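Wikerville Food Bank Opens Second Distribution Center

Oct 13, 2024
By Viktória Hajdu

The Wikerville Regional Food Bank has begun operations at its second distribution center, on the former Govdale dairy site. The new center will serve partner pantries in the northern half of the county, which until now have collected all of their orders from the main warehouse on Hafstein Road.

In the fiscal year that ended this summer, the organization supported 1,273 households through its home delivery program alone. Demand has grown most in Bollthorpe and the surrounding townships, where several pantries reported that travel time limited how often they could restock. Orders from those pantries will now be filled at Govdale, with pickup available on two mornings each week. 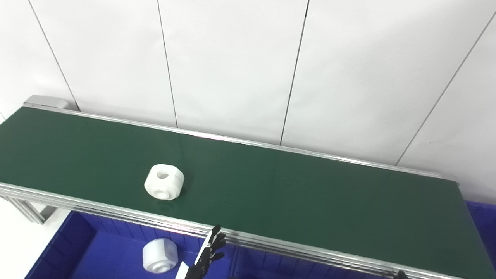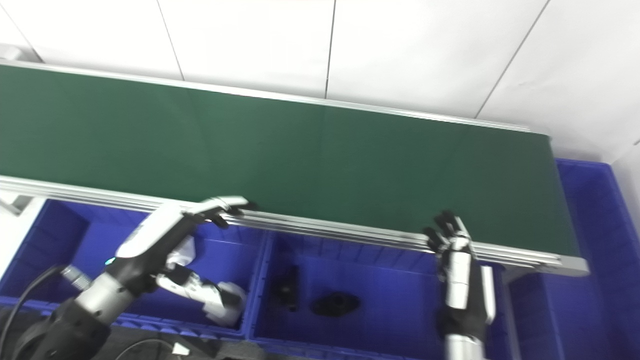 Conveyor belt at the Govdale center.

Partner agencies should note that ordering procedures have not changed. Requests must still be submitted by noon, two business days before pickup, and orders above 2,460 pounds require approval from the agency relations office. Agencies assigned to Govdale have received a letter with their new account number — those that have not should contact Karthikeyan Suvarna before placing their next order.

"Our northern partners have waited a long time for this," said Heiðrún Bundgaard, executive director. "We are grateful for their patience and for the support of the county."

Holiday meal boxes will be distributed from both sites in December. The Govdale allotment has been set at 500 boxes, and agencies may reserve their share through the usual order form. Unreserved boxes will be released to the Hafstein Road site one week before distribution.

Last updated: Oct. edition, second posting

Recent items
Winter Hours for the Hafstein Road Warehouse
Board Welcomes Bjartur Mogensen
Food Safety Training Dates for Partner Agencies
Bollthorpe Pantry Moves to Larger Space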